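Larkness library gets its reading room back, and I've already been twice

So the Larkness library reading room opened again on Thursday, after being shut since September for the new floor, and I was there by ten with my thermos and my crossword. I wasn't even the first! There were people on the steps ahead of me, and one man had brought a folding stool, so he'd clearly done this kind of thing before.

If you missed the whole saga, the old carpet got soaked when the radiator by the map shelves gave out, and the town decided it might as well do the floor, the paint and the furniture in one go. Sperling, the contractor from over on Mill Road, did the work. It was supposed to take two weeks. It took five, and I'm not going to be mean about it, but my overdue notices kept coming the whole time and I'd like that looked into.

Lumturie Kolev, the head librarian, gave a very short speech (bless her) and told us 931 books had to be thrown out because of the water, mostly atlases and the big gardening books from the bottom shelves. Some 80 of those have been replaced so far. The rest will come as the money does, and she's asking people to hold off on bringing in boxes from the garage until there's a place to put them. I had a box in the car. I took it home again.
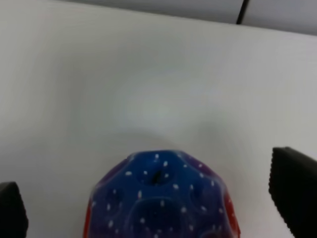

My favorite part is the new hours, because I've been complaining about the old ones in this column for years. The room is now open until nine on Tuesdays and Thursdays, and it opens at ten on Saturdays instead of noon. They've gone with plain white tabletops, too, pale enough to pick up a soft glow where the light lands, and I do like them for spreading out a newspaper. I'm told to keep my thermos lid on. Fair enough. There are 40 seats altogether, and you can't reserve one, so don't ask at the desk like I did.

The one sore spot is the Pitex card system. You need a new card to get in after six, and the old green ones won't open the door. I watched two people try theirs at least four times each while the rest of us offered advice. Getting the new card is easy - bring something with your address on it and they print it while you wait - but do it in the daytime, when there are two people at the desk. By Thursday night 127 had been handed out, and mine has a terrible picture on it, so at least the tradition continues.

The Clustis Street entrance is still closed while they fix the ramp, so go in through the parking lot side for now. Story time moves back upstairs next week, same time as before. The chess group wants its old corner by the window and so does the knitting group, and I'm staying out of that one - I have friends in both and I'd like to keep them. I went back on Saturday and got the window seat myself.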